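Planstead
09/12/2024

ok so. two of you asked for the folding kit review and I keep putting it off. doing it now on my lunch, forgive the typing

1/ the thing: Skoltby folding package. one arm, parallel gripper, table, software, and a support plan they call Flesach (no idea why). We do merch and small batch printed tees, short runs, lots of odd sizes. Folding is the job everyone here hates

2/ I pay for it. full monthly rate, no discount, no free months. Had it since May. Skoltby knows I post stuff but they have not seen this

3/ install. One guy came, Seo, super patient. He asked for a plain wall behind the table and we had one, so that was easy. Power, network, anchoring, lunch, done. First fold before he left. it was a bad fold but it was a fold

4/ the felt. DO NOT skip the felt. I thought it was an upsell and put the arm to work on our old cutting table, and shirts slid all over. Every time it pushed a sleeve in, the entire shirt went with it. Felt went on, problem mostly gone

5/ but felt eats lint. you will be vacuuming it. get the lint roller with the long handle, your back will thank you

6/ teaching it. You guide it through a fold with the handheld thing, it saves the demo, you do that over and over on different shirts, then it trains overnight. Skoltby says 20 demos per garment type gets you going. For us 20 got something that worked on perfectly flat shirts and fell apart on anything else

7/ 100 was the number where I stopped hovering. Yoon-hee Jeon did most of those and she's better at it than me, slower hands, lets the gripper settle before she drags. Mine were rushed and the arm learned to rush too. We ended up deleting my demos lol

8/ what it's good at: adult tees, medium weight cotton, sizes S to XL, placed roughly square. Bottom hem straight toward you. Does sleeves, sides, then the half fold. Perfectly decent fold. Not retail-wall decent, mailer-bag decent, and that's what we need

9/ what it's bad at: anything slippery. Tri-blends are so-so. Kids sizes it grabs too much. Long sleeves forget it, they're "coming" per the roadmap and I've been reading that roadmap for a while now

10/ speed. slow. I'm not going to dress it up. Bok-nam Pyo on our packing bench beats it easily and can hold a conversation while doing it. The point is it folds while she's doing labels and returns

11/ the log says 3,302 folds to date. that's the software's own count and it counts a fold as done when the arm goes back to home, whether the shirt looks like a shirt or not. I asked them to change that. They said good feedback

12/ re: prints, bc somebody will ask. I was worried about two hard fingers coming down on fresh ink. So far no scuffs I can blame on the arm, but we cure everything fully and let it sit before it gets near the table. If you're folding straight off the dryer I would test that first, on a shirt you don't love

13/ big prints are a seperate problem. A thick print is stiff, so the cloth wants to bend at the edge of the ink and not where the arm thinks the fold should be. And the gripper has to pinch *something*. On a plain tee it finds an easy spot. On a big center graphic it sometimes picks up right in the middle of the art, gets a wad, and you watch the whole top half bunch up

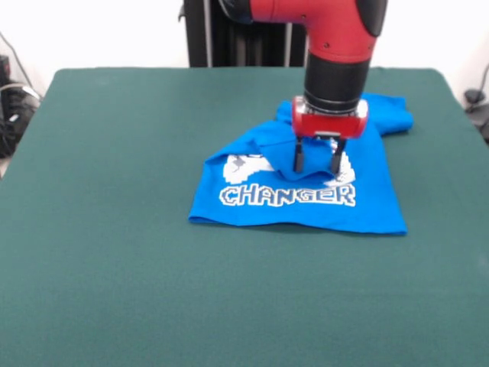
14/ and it doesn't always know to let go and start over. There's a retry setting now, came in an update. Turn it on, it ships turned off. With retry on, it opens, backs up, takes another look. Max retries is 2 by default and I'd leave it there, any higher and it just sits there fussing with one shirt while the pile grows

15/ the gripper pressure setting is buried three menus down under "advanced." Lower it for lightweight stuff. The manual says recalibrate after changing it, I did not, I regretted it

16/ support. Flesach is chat only unless you pay for the top tier. Replies same day mostly, and from people who have obviously touched the machine. One time they logged in and fixed a camera offset while I ate a sandwich. One time I got a link to the manual page I had just told them I'd read. So, mixed, leaning good

17/ noise: fine. quieter than our compressor by a mile. You hear the joints a little on the big swings

18/ space: more than you think. The arm needs clear room behind and to both sides and the cables need to go somewhere. Ours are kind of heaped at the side – on my list. Budget a real corner of the room, the footprint on the sales page is the table only

19/ money. can't post our rate, it's in the contract. For a shop our size it comes out a bit under a part-time folder, IF it runs most of the day. If you only fold a couple boxes a week do not do this. Buy a plastic folding board and put on a podcast

20/ things I'd ask on the sales call: is retry in your version, who pays to ship a dead gripper, do your demos stay yours if you cancel. That last one took three emails to get answered. (yes, you can export them. in their format tho)

21/ would I sign again... yes, for another year, with the exit clause. Would not buy one outright. Software is changing too fast and the fold it does now is way better than the one it did when we got it

22/ Yoon-hee wants me to add that the emergency stop should be on the side you actaully stand on. Ours was on the wrong side for a month. Tell the installer which side before they drill

23/ lunch over. will answer replies tonight, hoodie people I see you, the answer is no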